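Color Sorting of Small Blocks on a Tabletop: Layout and Procedure

Project report, Materials Handling Elective
Gerardo Serra and Venla Oksanen
5 May 2025

1. Background

The task in this project is a small version of a common packing-room job: mixed parts arrive in one container and have to leave in two, divided by color. We chose blocks and dishes for the work because they are cheap, easy to replace and simple to describe. The original plan, written in March, used three part colors and three dishes. It was reduced to two colors after the first layout trials, when the third dish left too little clear table on the right-hand side.

The report covers the layout of the work surface, the choice of containers, the sorting procedure and the way in which a trial was scored. Timing data are kept in a separate sheet and are only summarized here.

2. Materials

The parts are wooden cubes in red and blue. A full set for one trial is three of each. All cubes were checked for loose paint and splinters before use, and two were rejected for rounded corners.

The source container is a rectangular metal tray with rounded corners and sloped walls. The floor of the tray is covered with a dark lining. On bare metal the cubes slid when a neighbor was touched, and the reflections made the edges hard to judge. Both problems were smaller with the lining in place. The walls are still bright and give some glare under the ceiling lights.

The target containers are two round white dishes, one with a blue rim and one with a rim between red and pink. The red-rimmed dish is the larger of the two. A matched pair would have been preferable, but the Tessier dishes we first ordered were too deep, and the replacements from Greneritz came in different sizes.

3. Layout

The dishes stand together on one side of the table and the tray on the other. The blue-rimmed dish is placed at the far position and the red-rimmed dish at the near position. The gap between the dishes is kept as small as possible so that the travel distance from the tray is similar for both colors.

Translucent tape is used at the table surface. In the early trials the dishes crept toward the table edge over a session, by up to 25 mm, and the distances recorded at the start no longer applied at the end. Tape strips were checked at the start of every session and replaced when the ends lifted.

4. Procedure

Each trial starts with the full set of cubes in the tray and both dishes empty. The starting arrangement is taken from a printed list. Some arrangements are spread out, others place the cubes in contact – in a row, an L-shape or a diagonal chain. Cubes are moved one at a time. There is no fixed color order, and cubes may be set down anywhere inside the correct dish. Stacking is not required and does not count for or against the result.

A trial is scored as complete when every cube lies inside the dish with the matching rim. A cube resting on a rim is scored as a miss. A cube that leaves the table ends the trial.

5. Results

In total, 130 trials were scored. The mean time for a full set was around 200 seconds. Contact arrangements took longer than spread-out ones, and most of the difference came from the first cube, which has to be separated from its neighbors. Cubes close to a tray wall were the second main source of delay. The slope of the wall tips a cube slightly if it is pushed outward, and it then has to be brought back toward the middle.

Dish size had little effect. Misses were recorded at both dishes, and the count is too low to compare them.

6. Work surface during the trials

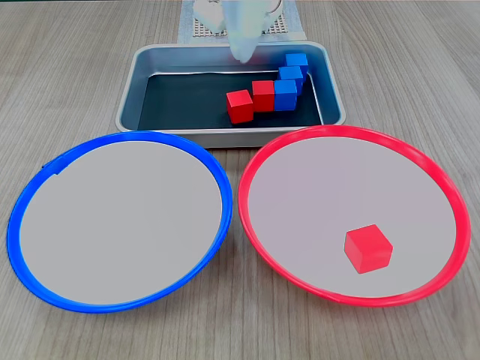
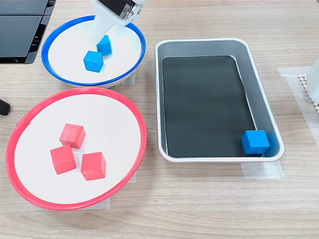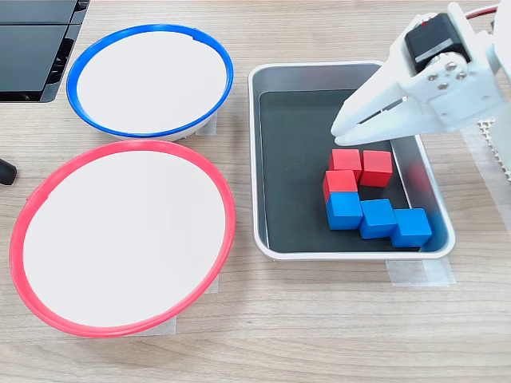 Figures 1–3. Lined metal tray, round dishes and colored cubes on the light wood-grain table.

7. Remaining work

The next step is to repeat the contact arrangements with the tray turned a quarter turn, which would show if the wall effect depends on the direction of approach. A matte coating for the tray walls has been requested from the Eria workshop and had not arrived at the time of writing.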